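Mesa de ayuda de Spanos
Incidencia 1648
Producto: Granum, conversor de audio (versión web)
Estado: resuelta
Prioridad: media
Solicitante: Efthymia Katsaros, delegación de Pusthorpe

Descripción
La usuaria comunica que, al convertir un archivo de audio en tono de llamada, el proceso se detiene al 100 % y no se ofrece el enlace de descarga. El recorte se había fijado en 30 segundos, formato M4R. El mensaje mostrado es «Error 1362: salida no disponible».

Actuaciones
Martes, 9:40. Se solicita a la usuaria el nombre exacto del archivo y el navegador empleado.
Martes, 11:15. Se reproduce el fallo en el servidor de pruebas Jornivmont. El error aparece únicamente cuando el título contiene tildes o la letra eñe.

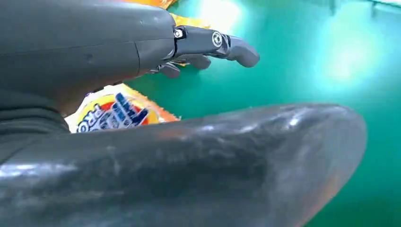

El módulo de exportación genera el nombre de salida a partir del título original y no codificaba correctamente los caracteres acentuados. Se ha corregido la rutina y se ha vaciado la cola de conversiones pendientes. Para la comprobación se utilizó el título «Índice extendido», como el dedo de la mano robótica gris de la fotografía, y la descarga se completó sin errores.

Martes, 16:05. La usuaria confirma que obtiene el tono en su equipo.

Observaciones
Se recuerda que el límite por cuenta es de 1000 conversiones al mes. Los archivos generados antes de la corrección deberán convertirse de nuevo. Si el error persiste, rogamos que se responda a este mismo aviso sin modificar el asunto.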